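How do I stop small screws going rusty in the shed?

Hi all. Moved house in June and all my screws, washers etc are in an unheated shed. Went to hang a gate and half the little ones have gone orange. Shed doesn't leak, its just cold and a bit damp. Don't want to run a heater. Any ideas? Cheers, Yogesh Nigam

Florence Friesen replied:
Condensation. Warm day, cold metal, you get wet screws. Get them up off the floor and away from the outside wall, and leave the vents clear. I put 2 silica gel sachets in each tub and dry them out in a low oven every three months or so. Used to use rice, dont bother, it goes mouldy.

Anayeli Espinoza replied:
just buy stainless

Zuweira Essien replied:
Stainless is fine for the gate but pricey for everything. Chuck out the really bad ones, they'll snap. The rest, wipe with an oily rag and let them sit on newspaper overnight. Then sort by size into something with drawers, so you're not opening the whole lot every time you need one washer.

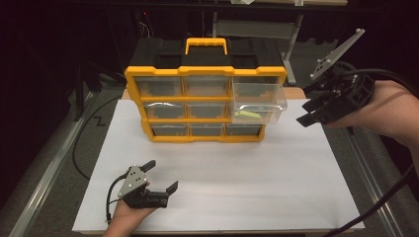
Oh and keep fertiliser and pool chemicals well away, the fumes are terible for metal. Mine were next to a bag of lawn feed for around 10 weeks and that did more damage than the whole winter.

We use cookies to improve your visit. Accept / Manage
Contact us | © Kirnine Community Help | Back to top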